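Home | Articles | Methods | Archive | Contact
Reading time: 2 min

3.2 Door width and the perception of the entrance

In the second part of the study we asked how residents of older apartment houses in Plollden judge the entrance to their home. The questionnaire was sent in February to 200 households, and 100 of them returned it complete. Each household answered 17 items on comfort, noise and appearance.

Residents of the Bretora district, where many entrances have two leaves of different width, gave higher marks for appearance than residents of Skilik, where single doors are common. For noise we did not find such a difference. Several answers mentioned that the narrow leaf stays locked during most of the year and is opened only for furniture. The unequal door type is shown in Figure 2.

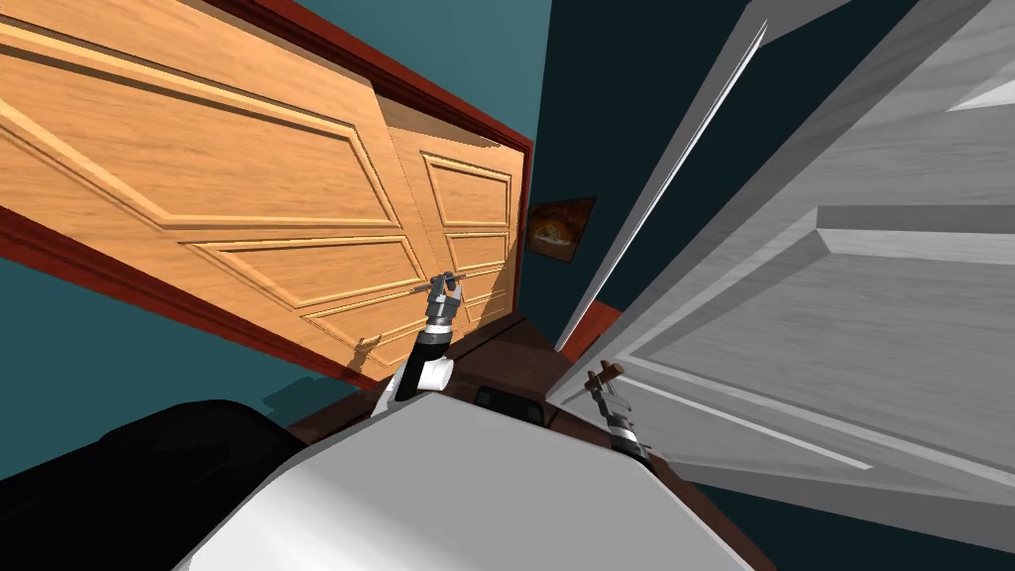

Figure 2. Paneled wooden double door with leaves of unequal width, lever handle on the narrower leaf (rendered view).

The position of the handle was named more often than we expected. Older residents prefer a lever to a round knob, and they wish to have it on the leaf that they use every day. In the Ban houses the owners replaced the knobs before our survey, so these answers must be read with care. We also could not separate the influence of the door color from the influence of the stairwell light, and this question remains for the next part of the work.

Comments (3)

Is the questionnaire available in full? I would like to use it for my thesis.

In our house both leaves are the same width and the noise is terrible.

Please check the numbering, I do not find Figure 1 in this section.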